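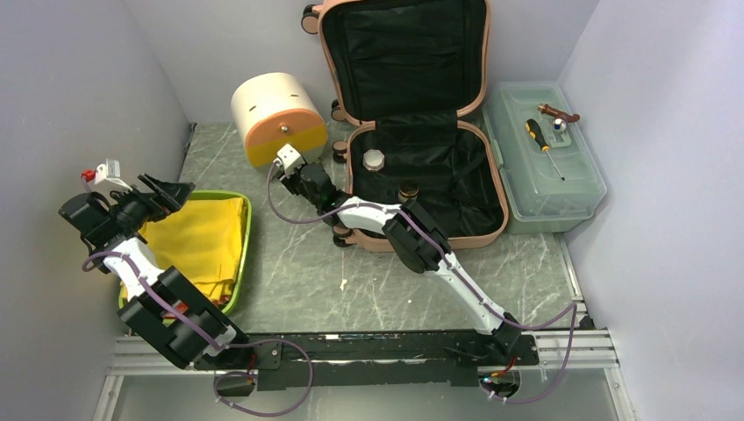

Teaching a Two-Arm Cell by Remote Control
Interim project report, Drinis teaching cell
Khadija Slaoui and Anas Ouali
Supervisor: Merja Mäkelä
18 September 2026

1. Scope

This report covers the recording stage of the project. The aim was to collect demonstrations of mixed packing and sorting tasks on a bimanual cell and to train a single policy on them. Training results will be reported separately.

2. Workspace

The two arms share one black mounting plate on aluminium extrusion rails at the front of an enclosed floor area. Each arm carries a gripper, with its cable looped along the links. For the mixed layouts, an open suitcase and a shallow tray holding a yellow cloth were placed within the same enclosure as a translucent green toolbox. Hand tools were left at the toolbox.

A cylindrical container with an orange end was laid on its side in some layouts. The metal knob at the centre of that end is a small target, and the approach angle of the right arm had to be chosen early to keep the forearm clear of the suitcase.

3. Recording procedure

The operator drives both arms from a pair of leader arms. Joint positions are logged together with the fixed camera view. An episode starts from the rest pose and stops when the operator presses the pedal. Layouts were changed between episodes according to a printed list.

We recorded 407 episodes. After review, 312 were kept for training. Rejected episodes fell into two groups: dropped objects, and pauses longer than the limit set in the protocol.

4. Observations

Colour balance drifted during the first sessions and the lighting was then fixed for the remainder. Slack in the cables had to be checked before each session, as a short loop restricts the wrist at full reach. Operators differed in which arm they favoured. Ouali used the left arm for most regrasps, which skews the data for the tray layouts.

5. Remaining work

Record further tray layouts with the right arm leading. Repeat the review with a second marker. Retrain with the pause limit relaxed and compare on the held-out layouts.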